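Chapter 7
Comparing Grippers Without Fooling Yourself

Every firm that sells a gripper can show you that gripper picking something up. I have never seen a sales film in which the part was dropped. You may take it, then, that a film of a successful pick tells you very little, and that a page of figures drawn from such films tells you not much more.

This chapter is about how to run a comparison that you would be willing to lose. By that I mean a trial laid out so that the gripper you already like, or have already paid for, has a fair chance of coming out worse. Most trials I have been asked to look at did not meet that test. The people who ran them were not dishonest. They had chosen the part, the table, the speed and the meaning of "picked up" after they had seen what their favourite could do.

You will need the notes on jaw force from Chapter 5. You will not need any of the mathematics from Chapter 6, although students who skipped it should be warned that it comes back.

7.1 The claim and the question

Suppose a supplier writes that its soft fingers "handle a wide range of parts". Before testing a statement like this, ask what would count against it. How wide is wide? Which parts were left out? Does "handle" include setting the part down again where it was wanted, or does it stop at the moment the part leaves the table?

A claim that nothing could count against is not worth bench time. Rewrite it until something could. "These fingers will lift this ring from a bare table, by its rim, and hold it while the arm goes through the set path" is dull to read and can be tested before lunch.

The case we shall follow through the chapter comes from a training workshop at Tunthorpe, where Adaeze Okafor and Đạt Ông were asked to choose between two sets of fingers for the same arm. The first set, sold by Vamis, had stiff jaws with flat faces. The second, from Mukau, was of the ribbed, bending kind usually called fin-ray fingers, which are meant to curl around whatever they press on. The workshop had more or less decided on the second set before the trial began. Okafor's notebook says so on its first page, and that is to her credit, as it lets the rest of us read the results with one eyebrow raised.

7.2 Choosing the part

Pick a part that can embarrass both grippers. A foam block flatters everything. So does a tall cup with straight sides.

A flat ring is a much better choice. It lies low, so the fingertips have little height to work with and must come close to the table without striking it. It offers more than one way to be held: across the whole outside, across one side of the band, or from within the opening by spreading the fingers. Each of these asks for something different. If you leave the choice of hold open, you will find that each gripper is quietly given the one that suits it. 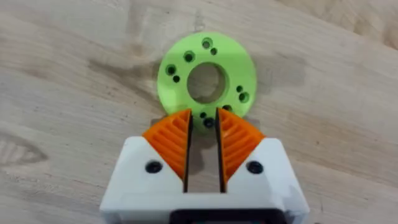

Ông's first plan did leave it open. He wrote "grasp the ring" and thought that was enough. When Jummai Anozie read the plan she asked him which part of the ring, from which side, and with the fingers how far apart, and he could answer none of the three. The second plan fixed the hold for each run in advance, and both sets of fingers had to attempt every hold on the list, including the ones they were bad at.

Holes in a part deserve a line in the plan as well. A fingertip that comes down over a hole has less surface to press on, and a narrow tip may catch on an edge and seem to grip far better than it would on plain material. If your part has holes, mark one point on the rim and record where that point lies at the start of each run. Otherwise you are testing luck, and the luck will not be shared out evenly.

7.3 What the wrist camera can and cannot tell you

Many arms now carry a small camera close to the gripper, and students trust it too much. It sees the fingertips and the part from nearby, which is handy for judging whether the approach was straight. It is a poor witness to height. Looking from behind the fingers, you can seldom tell whether a tip is beside the rim, above it or pressing on top of it, because the finger hides the very place you want to see.

Shadows help a little. A shadow that moves when the part has not moved tells you that something else has. I would still not settle an argument with one. For the Tunthorpe trial a second camera stood at table height, and in the end most of the disputed runs were decided from that view.

A still picture has a further limit which ought to be obvious and is often forgotten. It shows where things were. It does not show that the pick worked. Reports are full of pictures of open fingers near a part, printed beside a success rate, as though the one supported the other.

7.4 How many runs?

More than you want to do. Okafor and Ông made 200 runs, split evenly between the two sets of fingers, with the order mixed so that neither set had all the mornings. Halima Adeyemi, who checked the scoring, was not told which fingers had been used until she had finished. This was awkward to arrange, since the side camera showed the fingers plainly, and she had to work from clips that started after the lift and were cropped to the part. Some clips still gave the game away. The report admits it.

Compare that with the leaflet that came with the Edet controller used in the same workshop. It speaks of 245 picks "without a fault". No part is named. Nothing is said about who decided what a fault was, or whether the count began again after one. The figure may be perfectly true. You cannot do anything with it.

7.5 Deciding what counts, before you look

Write down your meaning of success while the arm is switched off. The workshop's rule, dated 2021-03-29 and signed by both of them, was that the ring must leave the table, stay in the fingers for 8 seconds through the set path, and be released inside a marked square. Anything else was a failure, including near things, and including the runs where Ông was sure the fault lay with the arm.

That last clause caused a row. Lovely Quiambao, who looked after the arm, argued that a gripper should not be blamed for a late stop in the wrist. She had a point. The answer they reached was to keep such runs as failures in the main table and list them again separately with the reason given, so that a reader could take them out and see what changed. I recommend this. A run that is thrown away leaves no trace, and it is striking how often the thrown-away runs belong to the gripper that somebody wanted to win.

By October the workshop had its table, and it was less tidy than anyone had hoped. We shall work through it column by column in the next section, starting with the holds taken from inside the opening, where the two sets of fingers differed most and where the first reading of the results was wrong.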